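About Adano

Adano teaches pairs of robot arms to do housework. We fold, hang, stack and put away, all day long, on white tables in a converted dairy in Tarnness, and we love it! There are 13 of us now, a mix of programmers, mechanics and people who came to us from hotel laundries and know far more about cloth than the rest of us ever will.

Most firms use this page for their successes. We'd like to tell you about our worst afternoon, as it shaped nearly everything we do.

In December one of our arms took hold of a towel by its hem, lost track of the corner and kept pulling. The cloth had wound itself round a finger, the grip reading froze at its last good value, and the software carried on believing all was well. It pulled for 19 seconds. Lwazi Mabuza hit the stop button, but by then a wrist joint was stripped and a cable had been torn out of its socket. No one was hurt. Someone could have been, though, and we didn't like that one bit.

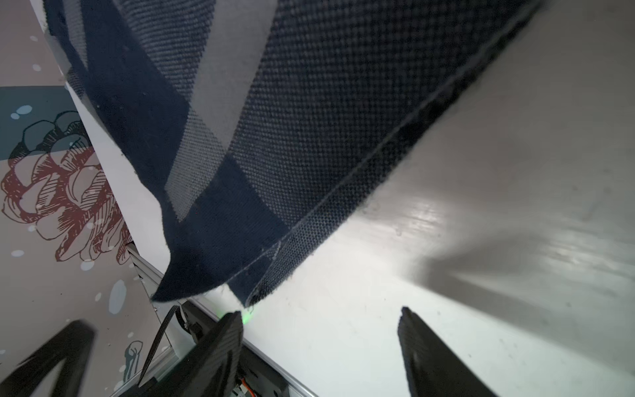 So we stopped all the arms for five weeks and went looking. The frozen reading came from a worn connector (a tiny thing, cheaper than a sandwich), and the real fault was ours: our code never asked how old a reading was. Now it does. Any value that goes stale stops both arms at once, and pulling force has a hard limit that no program can raise. We also wrote 32 deliberately nasty tests, with frayed edges, twisted corners and cloths laid too close together, and every new version has to get through the lot before it goes near a customer.

Two arms sharing one table still keep us on our toes. When one stops, the other may be holding the far end of the same towel, and working out which should let go first took us most of the winter. Great fun, once we'd stopped arguing! 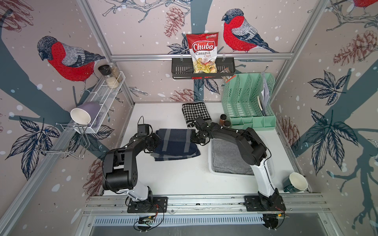 Edith Bermúdez at Msimang, our first customer, wrote to us after reading the fault report: "I'd rather have the arms stop ten times a day for nothing than pull once when they shouldn't. Please keep sending us the bad news as well." We do. Every fault report goes to all our customers, and the Rimach controller we're building now keeps its own log of each stop, ready to send.

If you'd like to read the full report, or come and try to tangle an arm yourself, get in touch. The kettle's usually on.

Page last updated 16/04/2025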